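Student work > Textiles and Product Design > Group reports

Last updated: April

Folding and Storing Light Jackets in a Shared Wardrobe
Group report by Matilde Meireles, Yasir Shaikh and Leonilde Cardoso
Supervisor: Hélder Garcia

1. Background

The costume store at Prisasbridge holds over 200 garments, and most of the light jackets are kept folded on open shelves. Hanging space goes to coats and long dresses. Students who borrow a jacket often find it creased across the front, with the collar pressed flat on one side. Ironing takes time and some of the fabrics do not take heat well.

Our task was to compare ways of folding a light zipped jacket and to recommend one that a new student could learn in a few minutes. We did not look at heavy or padded jackets.

2. What we folded

We chose zipped jackets with a collar and buttoned cuffs because these gave the most trouble in the store. The fabric is thin and slides over itself, so a fold that looks straight at the start has often moved by the time the second sleeve is brought in. A metal zip is also stiffer than the cloth on either side of it. If it is left half open the front does not lie flat, and the teeth can leave a line on whatever is folded against them.

We worked on a ribbed cover instead of the bare table top. Leonilde suggested this after our first session, when the jackets kept slipping towards the edge.

3. Methods compared

Method A was the shop fold. The jacket is zipped, turned face down, and the sleeves are laid straight down the back before the body is folded up in two.

Method B was the half fold. The jacket stays face up and is folded once along the zip, with the sleeves laid on top of each other.

Method C was a roll, starting from the hem and ending at the collar.

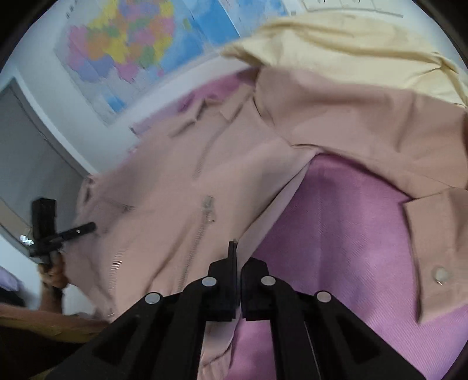
Each method was tried by all three of us and then by Ayman Mansour, who had not folded for the store before and worked only from our written steps. The folded jackets were left on the shelf under 2 others for 5 nights, then opened and checked at the collar, the front and the cuffs.

4. Results

Method A gave the neatest stack. The main problem was the cuffs. A buttoned cuff is thicker than the rest of the sleeve, and when both cuffs ended up in the same place they made a lump that marked the back panel. Laying one sleeve slightly higher than the other cured most of this.

Method B was the quickest but the worst for the zip. The fold runs right beside the teeth and the front came out with a long crease each time. Ayman also found it hard to get the collar to sit evenly.

Method C left few sharp creases, but the rolls would not stay put on open shelves. Yasir thinks it would work well in drawers - the store has none at present.

5. Recommendation

We recommend Method A with these steps:

Close the zip to the top and lay the pull flat.
Smooth the collar down from the back seam outwards.
Fasten the cuff buttons.
Turn the jacket over and lay the sleeves down the back, one cuff higher than the other.
Fold up from the hem, stopping short of the collar.
Stack no more than 4 jackets together.

6. Limits of the work

We judged creases by eye and did not always agree, especially on the paler fabrics, where marks are harder to see. We would also have liked to try tissue paper inside the fold. Hélder has asked next year's group to look at this, and the spare card for the shelf labels is in the Textiles cupboard with our written steps.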